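Section 5: Recording your door demonstrations

By this point you should have Clirkeck installed, the controller paired, and the door-opening task showing up in your task list. If the task isn't there, go back to Section 4 and do the asset sync again, all the way to the end this time. I've closed that progress window early more than once and then spent an afternoon wondering where my doors went.

What we're doing in this section is recording simulated demonstrations: you drive the virtual robot, you open a door, Clirkeck saves the whole thing, and later the learner tries to copy you. It's the fun part! It's also the part where most of the bad habits creep in, so I've written it out a bit longer than the others.

Before you start

You'll want a comfortable chair, a charged controller, and disk space. Each session of 8 episodes gets its own folder, and the folders pile up faster than you'd expect. Plug the controller in by cable if you can. Wireless works fine until the battery runs low, and then it starts dropping commands without telling you, and those dropped commands get saved right along with everything else.

Note: Don't run the Umus trainer on the same machine while you're recording. I know it's tempting. The simulator slows down, your hands adjust to the slowdown without you noticing, and the learner ends up studying someone who moves like they're underwater.

Starting a session

1. Open Clirkeck and choose Record from the left-hand menu.

2. Pick the door task, then pick a room set. If it's your first time, take the plain one, called Clellcombe. It has simple walls and good light. The other set, Mac an tSaoi, has narrower hallways and will make you cross until you've had some practice.

3. Type your operator name. Use the same spelling every time. We once had Katia Amato in the system under three different spellings, and the balancing step treated her as three people.

4. Leave "Randomize start pose" switched on. Yes, it makes the job harder. Sometimes you'll start nicely squared up to the door and sometimes you'll start jammed in close at some silly angle, and the learner needs to see both.

5. Leave "Randomize lighting and materials" on too.

6. Press Arm. The border of the window turns orange. Nothing is being saved yet, so take a moment to wiggle the sticks and check that left is left.

7. Press the right trigger once. The border turns red and you're recording.

Now a word on the robot's own view, which is what you'll be steering by. You get a panel on the left with the onboard camera and a smaller overhead panel on the right. Please get used to working from the onboard one. The learner never gets the overhead panel, so if you peek at it to find the knob, you're using information the learner won't have, and it can't work out why you turned when you did.
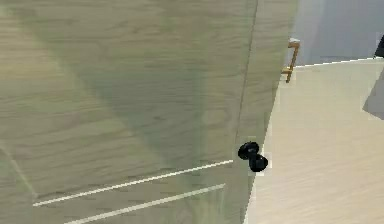 When you're in very close, go slow and let the view settle before you reach. I count to two in my head. The pause looks like wasted time in the playback, but it gives the learner a handful of steady views of the knob before the arm gets in the way, and my success rate in training went up noticeably once I started doing it.

Opening the door

8. Find the knob in the onboard view. If you can't find it, back up a little and turn slowly. Backing up is allowed, and I'd love to see more of it in people's recordings, because the learner gets stuck too and needs to have seen somebody recover.

9. Bring the arm up with the left stick until the fingers are level with the knob. Come at it straight on where you can.

10. Squeeze the left trigger halfway. You'll feel a short buzz when there's contact. Squeeze the rest of the way to grip.

11. Turn your wrist. The simulated latch lets go at 54 degrees on the standard knob, and the contact light in the corner of the window goes green when it does.

12. Pull or push, depending on the door. Move the base and the arm together if you can manage it. It feels like patting your head and rubbing your stomach for the first dozen tries, and then it just clicks.

13. Once the door is open wide enough to drive through, release the grip, bring the arm back in, and press the right trigger again to stop. The border goes back to orange.

Caution: Don't stop recording while you're still holding the knob. The episode will save without complaint, but Umus reads the final pose as the goal, and you'll train yourself a robot that opens the door and then hangs on to it forever. Ask me how I know.

Saving or throwing away

After each episode you get three buttons.

Keep: the door opened and you're reasonably happy. It doesn't need to be pretty. A missed grab followed by a good one is a perfectly decent episode.

Keep as failure: the door didn't open but you were really trying. These go in their own folder and we do use them, so please don't feel bad about pressing it.

Discard: the cat walked on the controller, the phone rang, the simulator hiccuped. Gone for good, no undo.

If you press Keep by mistake, write the episode number in the session notes box and carry on. You can sort it out in the review step in Section 6. Please don't go and delete the folder by hand! The index file still expects it to be there and the exporter will fall over when it can't find it.

How many do you need?

I aim for 400 kept episodes before I bother training anything. You can start with fewer if you only care about one room, but in my experience the results are jumpy and you'll end up recording more anyway. Spread them out. I do 5 sessions in an evening at the very most, and I take a proper break between them, with tea. Tired operators get lazy with the sticks and start doing every door the same way.

Things that go wrong

The knob goes right through the fingers. Your physics rate is set too low. Open Settings, then Simulator, and put it back to Standard. Anything you recorded on the low setting should be discarded, sorry.

Surfaces look smeary or blocky up close. Usually that's only the onboard camera resolution, which is kept low on purpose to match what the learner gets. Don't raise it partway through a collection. If you want a higher one, start a new collection and stay with it.

The border stays orange when you press the trigger. The controller has probably gone to sleep. Press any face button, wait for the buzz, and try again.

The door swings back and closes on the arm. Some of the doors have a closer on them, and it's part of the randomization. Put the base in the doorway a little earlier and let the body hold it open.

The episode saves with a length of zero. You double-tapped the trigger. Discard it and go again. I still do this a few times every session, usually on the first episode, when my hands are cold.

When you've finished for the evening, choose End Session and wait for the little "index written" message before you close the window. Then move on to Section 6, where we go through the recordings and trim the dead time off the front.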